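Home & Desk > Organizers > Reader Reviews

Search reviews Go

The Irkari compartment tray, after a winter of small clutter

Posted 02/12/2024 by Faith Rweyemamu

I have bought more organizers than I care to admit, and most of them ended up in the garage holding other organizers. So when my friend Natalia Becerra told me to try the Irkari tray, I nodded politely and did nothing for weeks. Then I saw one at the Skerbridge home store for 20 dollars, and well, you know how that goes!

It's a shallow tray in a light wood, divided up into small cells, and I wanted it for all the little things that collect on our big table (hair ties, spare buttons, the earring I keep meaning to match up). I already had a white mesh basket for the soft, floppy stuff, and I was curious whether the two together would finally keep the tabletop clear enough to set down a cup of coffee.

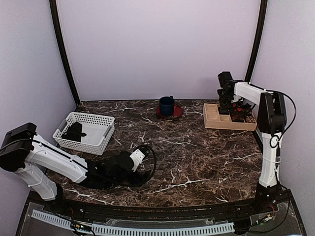
The first thing I liked was how easy it is to live with. The dividers are thin, so you don't lose much room to them, and the sides are low enough that I can see what I have without digging. I've picked it up and carried it to the couch more times than I can tell you, and it's light enough to manage with one hand while the other holds the phone.

My one real complaint is the size of the sections. They're lovely for tiny things and stubborn about everything else, and a pair of scissors has to go live somewhere else entirely. 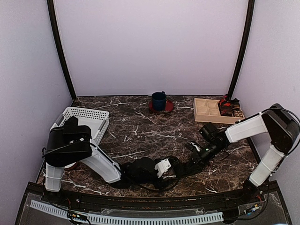
Bigger things are where you have to make up your own rules, and mine are pretty loose. Anything folded or scrunched that won't fit down in a cell just gets set in at one end, like the red and black bundle at the right of the tray, which rises a little over the sides, with the small speckled brown box tucked in next to it. The left sections stay empty that way, and I rather like having them free for whatever comes out of my pockets.

Would I buy it again? Yes, and I may get a second one for my sewing things before July, when my sister comes to stay and wants the table back.

4 out of 5 stars

200 people found this helpful | 5 comments | Share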